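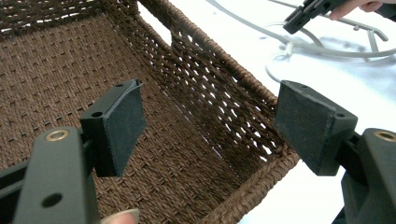

Das Greiferpraktikum Bakonville ist eine studentische Lehrveranstaltung mit angeschlossenem Wettbewerb im Fach Robotik an der Technischen Schule Bakonville. Es geht auf eine Arbeitsgemeinschaft zurück, die von dem Ingenieur Mogens Eskildsen gegründet wurde, und wird jeweils im Sommerhalbjahr angeboten. Im Mittelpunkt steht das Vorführen alltäglicher Handhabungsaufgaben mit handgeführten Greifern, aus deren Aufzeichnungen die Teilnehmer später Bewegungsabläufe für einen Roboterarm ableiten.

Ablauf
Die Teilnehmer arbeiten in Gruppen zu sechs Personen. Nach einer Einführung in Mechanik und Kalibrierung beginnt im März die Aufnahmephase. Jede Gruppe wählt eine Aufgabe aus dem Bereich Haushalt oder Lager, legt Anfangs- und Endzustand schriftlich fest und führt sie wiederholt auf einem weißen Tisch vor. Gearbeitet wird mit handgeführten Zweifingergreifern, bei beidhändigen Aufgaben mit je einem Gerät pro Hand. Die Gegenstände dürfen während der Vorführung nur mit den Greiferbacken berührt werden.
Zum festen Bestand gehören geflochtene Körbe und Gegenstände aus gebogenem Draht. Geflecht gilt im Praktikum als anspruchsvoll, weil es unter Druck nachgibt und der Rand je nach Griffstelle unterschiedlich trägt. Bei dünnem Draht kommt es vor allem auf die Ausrichtung der Backen an – schon eine leichte Verdrehung führt dazu, dass der Stab aus dem Griff gleitet.

Geräte
Die erste Baureihe, intern Frandsen genannt, wurde von Studenten entworfen und besaß starre Backen ohne Belag. Sie wurde durch das Modell Jover abgelöst, dessen Backen mit einem weichen Belag versehen sind und sich einzeln austauschen lassen. Die Auswertung erfolgt mit dem Programm Rornier, das ebenfalls im Rahmen des Praktikums entstand. Es sortiert unvollständige Vorführungen aus und gleicht bei beidhändigen Aufgaben die Zeitstempel der 2 Greifer ab.

Wettbewerb
Den Abschluss bildet ein schulinterner Wettbewerb. Ein Roboterarm führt dabei die von den Gruppen vorbereiteten Aufgaben aus, wobei jede Gruppe sechs Versuche hat. Gewertet werden Vollständigkeit und Ausführungszeit. Eingriffe von Hand führen zum Abbruch des jeweiligen Versuchs.

Datensammlung
Die Aufzeichnungen werden nach Abschluss des Halbjahres in ein gemeinsames Archiv übernommen und stehen späteren Jahrgängen zur Verfügung. Der größte Beitrag einer einzelnen Gruppe umfasst 1621 Vorführungen. Aufnahmen der Baureihe Frandsen werden getrennt geführt, da sich ihre Backengeometrie von der des Nachfolgers unterscheidet.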